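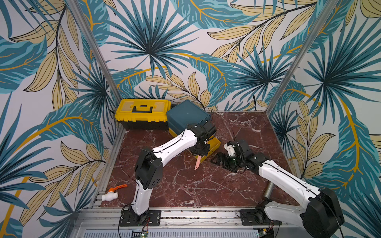 Leaf wallpaper at the corner posts of a small bench enclosure

Home > Walls and Coverings > Wallpaper on panels
Posted 2023-05-29

profile_rail_k

I have a three-sided enclosure on a workbench, built from aluminum profile with flat panels between the posts. In March I covered the inside of all three panels with Plolteo paper, the large fan palm pattern in teal, navy and light blue on off-white, with the mustard stems. The floor is a glossy reddish-brown marble surface with thin white veins.

The paper has held well over the open area of the panels. The trouble is along the two back corners, where each panel meets its post. The vertical edges have started to lift. On the left corner the lift runs nearly 11 inches up from the floor. On the right it is shorter but wider, and the paper has curled enough to catch a sleeve.

Construction details:

Panels are painted fiberboard, screwed to the profile from behind. They can come out, but it means clearing the bay.
The paste is Hauser ready-mixed, applied to the panel and not to the paper. The paper is the paste-the-wall type.
I cut the paper flush with the panel edge. Nothing is tucked behind the post.
The floor gets wiped most days with a damp cloth and a little dish soap.

I would like to fix the edges without stripping the whole thing, as I have only one offcut left and the pattern repeat is large. Can the edges be glued back in place, or do the panels need to come out? I also keep a yellow toolbox and a teal storage box against the back wall and wonder whether they are contributing.

seam_roller_ne

Two separate problems are likely, and they should be treated separately.

The first is the flush cut. A cut edge that stops exactly at the edge of the panel has nothing holding it but paste, and paste is weakest in the last quarter inch. It dries there first, and it is the part most often missed by the brush. The usual detail for removable panels is to run the paper past the edge, wrap it around, and let the post clamp it. With one offcut you cannot do that now, but keep it in mind for the next covering.

The second is the paint. If the fiberboard was painted with anything glossy and not sanded, the paste is holding to a slick skin. Look at the back of the lifted flap. If the paste is all on the paper and the panel is clean, the paint is at fault. If there is paste on both, you simply have a dry edge.

For a dry edge, repair in place:

Fold the flap back gently and brush out the dust.
Dampen the back of the paper with a barely wet brush and wait until it relaxes.
Apply seam adhesive with a small flat brush, thin, right out to the cut.
Press down with a damp sponge, working toward the post. Go over it with a seam roller, lightly.
Wipe the squeeze-out off the paper and off the aluminum before it sets.
Tape a strip of waxed paper over the seam, hold a flat batten against it, and leave it overnight.

If the panel side is clean, scuff the exposed strip with 120 grit first and wipe it down. Do not sand under the attached paper – you will tear the edge of the bond.

Once the edge is down, cover it. A slim plastic angle or a strip of flat trim along the post hides the cut and stops it catching. Kistedel makes a clip-in cover for profile slots, but check your slot width, as there are 2 versions and they do not interchange.

lowbay_fitter

Take the panels out. Anything else is temporary.

profile_rail_k

Checked both corners. On the left there is paste on both faces, so that one is a dry edge. On the right the panel is clean and slightly shiny. I used the same paint on everything, so I assume the left panel was sanded and I forgot the right one. I will repair the left in place and scuff the right as described.

drip_edge_101

Adding to the above, as the cleaning has not been covered.

A lift that starts at the floor and travels upward is often a water problem. A glossy surface does not absorb anything. Wash water gets pushed to the perimeter by the cloth, sits against the wall line, and wicks into the bottom of the panel. Raw fiberboard edges are the worst case. They swell, and the swelling breaks the bond at the corner.

Run a finger along the bottom of the panel. If it feels thicker or furry compared with the top, it has been taking on water. Let it dry fully before gluing anything, then seal the bottom edge with primer and run a thin bead of clear silicone where the panel meets the marble. Neutral cure only. The vinegar-smelling kind can mark natural stone, and if you are not certain what the surface is, assume the worst.

Wipe from the walls toward the front. Wring the cloth out properly and go over the perimeter with a dry one.

As for the boxes, they do not pull paper off a wall, but a box pushed tight against it keeps the lower part from drying and rubs the print. Leave a finger's width of gap. Two small stick-on bumpers on the back of each box will hold it without any thought. I had mine from Purkerard in the furniture feet section, though any clear ones will do.

For the offcut: do not use it as a patch in the middle of a leaf. Tear the edges instead of cutting them, and place it where one of the black outlines runs, so that the join follows a line already in the print.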